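About Us

Brillgate Home Services

Brillgate is a house cleaning and clear-out company based in Rostholm. We clean occupied homes on a regular schedule, we clean empty ones between tenants, and we empty houses and apartments when a family needs it done. We work in town and in the villages along the river as far as Clollavwood.

How we started

Aurel Cozma opened the business in 2000 with one van and a borrowed floor polisher. He had spent the years before that cleaning offices at night and wanted daytime hours. His first regular customers were three households on Tiedemann Street, and two of them are still with us. For the first few years he did the work himself and kept the appointment book in the van. The first employee came on when the clear-out jobs got too heavy for one person.

We moved to our present office when the old one flooded. It has a proper storeroom, a washing machine for cloths and mop heads, and parking for all the vans.

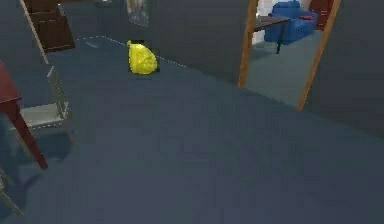

We now have 16 people on staff. All of them are employees, paid by the hour, including the time spent driving from one job to the next. We do not use subcontractors. If you book with us, the person who comes to your door works for Brillgate and carries a card with a name and photo on it.

What we do

Regular cleaning. Weekly or every other week, with the same cleaner each time where we can manage it. A normal visit covers kitchen, bathrooms, floors and dusting. Ovens, inside windows and refrigerators are extra and need to be booked ahead, as they change how long we stay.

Move-out cleaning. We work from the landlord's checklist if there is one and from our own if there isn't. Carpets are vacuumed as standard. Carpet washing is priced by the room.

Clear-outs. We sort, bag, carry and haul. Before anything leaves the house we walk through it with you or with whoever is handling the estate, and we agree on what stays. Papers, photographs and jewelry are set aside in every case, even if we have been told there are none.

After-party and event cleanup. Mostly weekends. We clear tables, wash dishes if the kitchen allows for it, and take the trash with us.

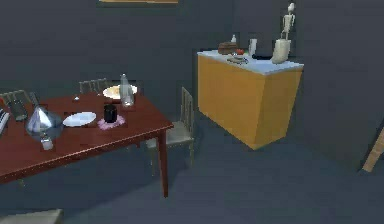

How we price

Regular cleaning is charged by the hour with a two-hour minimum. Move-out cleaning and clear-outs are quoted at a fixed price following a visit, and the visit is free inside Rostholm. The quote is good for 10 days. If the job takes longer than we expected, the price stays the same unless you have added rooms or items to it.

We send one invoice at the end of the month for regular customers. For single jobs, payment is due when the work is done. We take checks, cards and bank transfers.

Trash, recycling and donations

A lot of what comes out of a house during a clear-out can still be used. Furniture in good condition goes to the Clollavwood thrift barn, which takes drop-offs on Monday mornings. Metal and cardboard go to the county yard. Paint, batteries and old medicine have to be kept separate, so please tell us about them when you call.
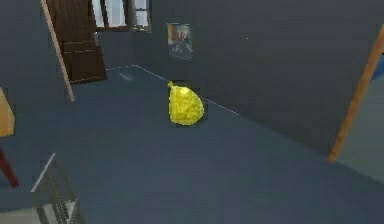

Disposal fees are listed on their own line in the quote. We charge what the yard charges us and add nothing to it. If you would like to keep the weight slip, ask the crew leader and you will get a copy with the invoice.

Keys and privacy

Many of our regular customers are at work when we come. Keys are kept in a locked cabinet at the office, tagged with a number and no address. They are signed out in the morning and signed back in by 4 in the afternoon. Alarm codes are stored separately. When you stop using us, we return the key in person and ask you to sign for it.

Our staff do not open drawers, closets or mail during a regular cleaning. They do not take pictures inside your home unless you have asked for a record of damage.

Working for us

We hire a few times a year. No experience is needed, but a driver's license helps. New people ride along with an experienced cleaner for their first two weeks at full pay. Applications can be dropped off at the front desk, or you can call and ask for Aurel. He still answers the phone most mornings.

Office hours

Weekdays from 8 to 4. Messages left in the evening are returned the next working day.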